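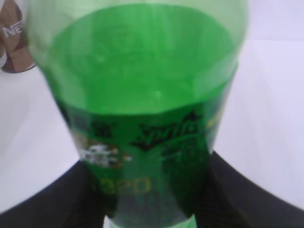 Wrist camera, Sprite bottle between the fingers, can or jar behind it at top left.

From: Yevdokiia Shevchuk
To: gripper-users list
Subject: Re: Grip force dropping to zero on controller reconnect

Volodymyr Polishchuk wrote:

> We run the Mirnarix two-finger gripper on a tabletop cell, picking
> drinks bottles and cans. Twice in July it let go of a bottle in
> mid-move. The arm kept going as if nothing had happened and the log
> said "grip OK" all the way to the place position. Has anyone else
> had this? I have changed the finger pads and the cable and I am
> running out of parts to change.
>
> Also, what force are people using on thin plastic? Ours is set to 4
> and I don't know if that is newtons or just a step on a scale.

Volodymyr,

Yes, we had the same thing, and I don't think it is your pads or your cable.

On our cell the drop happens when the gripper controller loses its link to the arm for a moment and comes back. On reconnect it reloads its startup settings, and the startup grip force is zero. The finger position doesn't change much at first, so the position check still passes. The "grip OK" line in the log comes only from finger position. It does not look at motor current at all. With a stiff object you might get away with it for a while. A plastic bottle springs back a little, the fingers give, and it slides out.

Khrystyna-Mariia Karpenko went through our logs and found 1,107 picks on the old firmware. There were 2 drops with a reconnect in the second before, and no drops without one. That is a small number of failures and I would not call it proof, but we can now cause the fault on purpose by pulling the link during a hold.

What we changed:

Startup force is now the same as the working force. You have to save it to the controller, and setting it in the job file is not enough.

A reconnect during a hold now stops the arm. Before, it only wrote a warning.

"Grip OK" needs position and current together. Yaroslav Pavliuk wrote the check and can send it to you off list.

On your other question, the 4 is a step on the scale. We use 2 for empty bottles and go higher for full ones. If the label starts to wrinkle under the fingers you are too high.

One safety point. Our second drop was a full bottle, and it landed about a hand's width from the power strip. Nothing was damaged, but there was liquid under the table and the arm was still live. We have moved the strip to the wall, and the rule now is emergency stop first, then wipe up. Please check where yours is before you try to reproduce this - and use an empty bottle with the arm at low speed.

I reported the zero startup force to Mirnarix. They have confirmed the behavior but haven't said when it will be fixed. If you can send me the part of your log just before each drop, I will add it to the report. The lines I need are the ones starting with LINK.

Yevdokiia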